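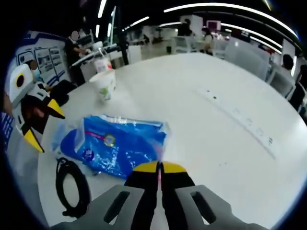

Round tables or rows for a heritage group's annual dinner?

Asked in: Community Groups and Nonprofits
3 answers

Hi all, hoping somebody who has run one of these can set me straight. I'm on the planning team for the yearly dinner of our Nordic heritage society here in Falness. We're not big. Last April we had 126 people in the Grange hall, which was our best turnout ever, and the evening still kind of fell flat, and I've been chewing on it ever since.

The dinner has always been long rows of tables facing the stage. Families come in together, take up a whole stretch of row, talk to each other all night, clap for the award, and go home. Our newer members (we've had a nice bunch join who married into Finnish or Norwegian families, plus some folks who just like the language classes) ended up at the far end by the coat racks and I don't think one of the old families said a word to them. Two of them haven't renewed.

So I want to go to round tables, and I want to mix people up at least a little. My co-planner thinks assigned seats at a heritage dinner will cause a riot. She may be right! Some of these people have sat with the same cousins since before I was born.

My other problem is the program. We had 7 speakers last year. Seven! Every past president wants the microphone, and then there's the scholarship kid, and the choir, and the slideshow. Dessert came out at twenty to ten. How do you tell an 80-year-old founding member that she gets three minutes, without her never speaking to me again?

Also, is a silent auction worth the bother at our size? We need to bring in a bit over what the hall and the food cost us, mostly for the language classes, and ticket sales alone don't do it.

Thanks in advance, and sorry this got long.

Sirkka Väisänen

Answer 1 (marked helpful by the person who asked)

Oh boy, I could have written this question myself a few years back. I help with the spring gala for a Mexican and Central American cultural association, and we went from rows to rounds and I would never go back.

What worked for us on the seating was a halfway thing. We don't assign chairs, we assign tables, and we let people request one other household when they buy tickets. Just one. So Grandma still sits with her sister, but the rest of the table gets filled by us. The first year I got some very frosty phone calls. I had one gentleman tell me he would bring his own card table and sit in the parking lot (he didn't, and he ended up staying later than I did). By the second year people were asking me who they'd be sitting with.

Please put a host at each table. Pick your talkers. Their whole job is to introduce everybody before the salad and keep an eye out for anyone who's gone quiet. I give mine a little card with the names on it and a few things to bring up if it's slow, like what dish their family always fights over at the holidays. That one gets a table going every single time. I'd call your two non-renewers myself and invite them to sit with you. It can't hurt to ask, and I bet they'd be pleased.

For the speeches, what saved us was moving the long stuff off the stage. We print a program booklet and every past president gets a page in it, with a photo from back in the day. They love it. They buy extra copies for the grandkids! Then on the night we ask all of them to stand together and be recognized, one big round of applause, and that's it. For your founding member, I'd do an interview instead of a speech. Have somebody she likes sit up there with her and ask her 3 questions you've picked out together. The person asking can wrap it up kindly and she gets to be the star, which she should be.

Get the food out first, too. We used to hold dinner until after the welcome and the awards and people got crabby. Now it's welcome, dinner, then the award between dinner and dessert while everyone's in a good mood. Music last so the ones with little kids can slip out.

On the auction, yes, but keep it small. We had 61 items one year and it was way too many, half of them went for a few dollars and I was carrying leftover gift baskets to my car at midnight. The things that bring in money for us are the homemade ones. A tamale dinner for eight, cooked in your kitchen. A weekend of somebody's cabin. I'd bet you have a member who bakes cardamom bread that people would get into a bidding war over. Good luck, and come back and tell us how it went!

Trinidad Zúñiga

Answer 2

Check with the hall before you promise anyone round tables. Ours in Pavley only had a few and we had to rent the rest, plus rounds take up more floor than rows so we lost seats. Measure the room. Ask about delivery fees too, ours weren't in the first quote.

No opinion on speakers except fewer.

Answer 3

We gave up on the dinner and do a Sunday-best picnic at Patitz Park now, everybody brings a dish. No seating problem because there's no seating. I know that's not what you asked. The Cáceres family brings a whole sound system, and the choir sings from the bandstand, and if someone talks too long people wander off to get more pie. We don't raise as much money, I will say that. We pass a hat for the scholarship and it comes up short some years.

If you stay with the dinner, do the name tags in BIG print. First names big, last names small. Half our crowd won't wear their glasses to a party.

Comment from the person who asked

Thank you all so much. Trinidad, the booklet idea is brilliant and I'm stealing it, and the interview too, I already know who should ask the questions. I called the Grange this morning and they have rounds in the basement, they just have to be hauled upstairs, so I guess I need to go find some strong nephews. Still arguing with my co-planner about the table assignments. She likes the one household rule better than anything I came up with. What do you do about people who buy tickets at the door?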